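Bulline Tulum Backpack, Navy

Home / Bags / School and Everyday / Bulline Tulum

SKU 988
In stock, ships from our Hashemi Street warehouse

The Tulum is a mid-size backpack for people who carry books. It suits high school and university students, and it works well enough as a commuter bag if you don't mind reflective trim on your back at the office. We have sold Bulline bags since the shop opened and the Tulum is the one we reorder most. It comes in dark navy only. Bulline made a charcoal version for one season and has told us it is not coming back.

The shape is a plain rounded rectangle. The main compartment opens by a zipper across the top, and there is a smaller zippered pocket on the front with a metal pull. A small translucent window is set into the front pocket area. Most customers put a name card or a transit card behind it.

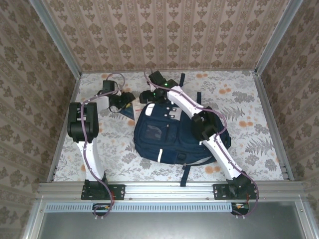 Reflective trim is fitted in several places on the outside. There is a white patch near one corner, a narrow white strip, and a longer pale grey band that curves along the side. The trim is there for riding and walking home in winter, when it is dark by 5. It should not be treated as a substitute for a bike light.

What it carries

We load every bag we sell before we list it, using the things customers tell us they carry. For the Tulum that means thick textbooks, booklets, loose papers and a pencil case. A thick book should go in spine down and flat against the back panel. Put in this way it stays upright and the pages don't catch on the zipper. If you put the book in with the page edges down, the corners of the pages will bend over the course of a term, and this applies to any soft bag, including ones that cost three times as much.

Thin booklets and printed handouts are better kept in a folder. The Tulum has no stiff divider inside, so loose paper will slide to the bottom and crease. We sell the Mekier document sleeve separately and it fits the main compartment with a little room to spare. 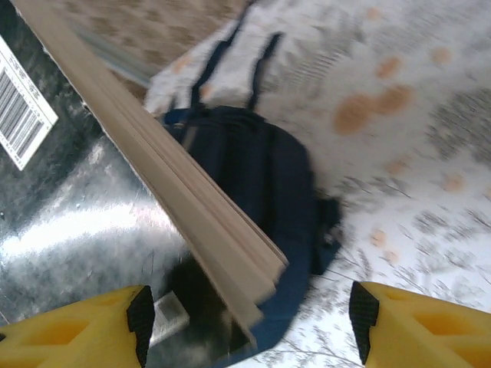
Packing order matters more with this bag than with a framed one. Heavy books go in first, against your back. Softer items such as a sweater or gym clothes go in front of them and stop the books from tipping forward. Keys, pens and anything you need on the bus should go in the front pocket. If the bag leans away from your shoulders when you put it on, take everything out and start again with the heaviest book.

The bag will not stand up by itself when empty. It is soft throughout and will fold over at the top. Loaded with two or three books it will stand against a wall or a desk leg.

Straps and fittings

The straps are navy, matching the body. Loose strap ends can be rolled up and held with an elastic. Please don't cut them shorter, as the cut end will fray and it voids the warranty. There is a dark buckle-style fitting on the side and a group of small round metal snaps on dark tabs. Snaps should be pressed closed with a thumb on each side. Pulling them open by the fabric is the usual cause of the ones we see sent back for repair.

The zipper pulls can be replaced. We keep spares behind the counter and will mail one out for the price of a stamp if yours breaks after the warranty period.

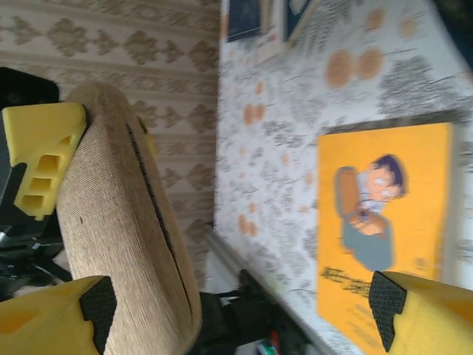
A note on furniture. Full backpacks get hung off chairs, and a loaded Tulum is heavy enough to tip a light chair over once the person sitting in it stands up. Hang it on a wall hook if you have one, or set it on the floor. On upholstered chairs, take care with the buckle and the snaps, which can pull threads in a loose weave. The fabric of the bag itself shouldn't mark anything.

Colour transfer has not been a problem, but navy is navy. Wash the bag once by itself before you leave it damp on pale fabric.

Fabric and edges

Textured fabric is good at holding lint, and the Tulum is no exception. A clothes brush or a piece of tape takes care of it. Check the seams when the bag arrives and again after the first month. The stitching along the trim should run in a continuous line. Hold the bag by the edge and give it a light pull. If you find skipped stitches or a trim edge lifting away from the fabric, send us a photo and we will exchange the bag. This is covered for the life of the warranty and you don't have to return it in the original packaging.

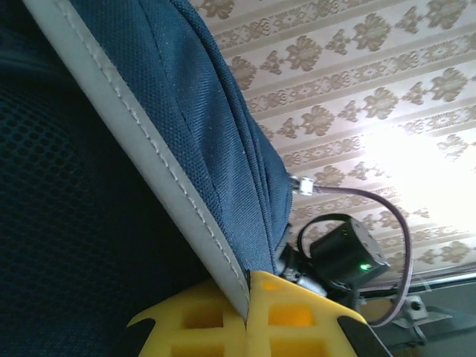 Light grey binding folded over the edge of the blue fabric, with pale stitching along its inner border.

Care

Empty all the pockets, including the front one. Shake the bag out upside down. Wipe marks off with a damp cloth and a little dish soap. For a full wash, use cold water in the sink or bathtub and hang the bag by its top to dry. Keep it out of the dryer. Heat will cloud the window and may lift the reflective trim.

Shipping and returns

Shipping is free on orders over $200. Bags can be returned unused within the return period shown on your invoice. School and club orders are priced separately and need extra lead time from July onward, when the warehouse is at its busiest. Bulline made 3000 of the Tulum for this year's run and we expect ours to be gone by September.

Goes with: Mekier document sleeve, Bulline rain cover, Bulline pencil case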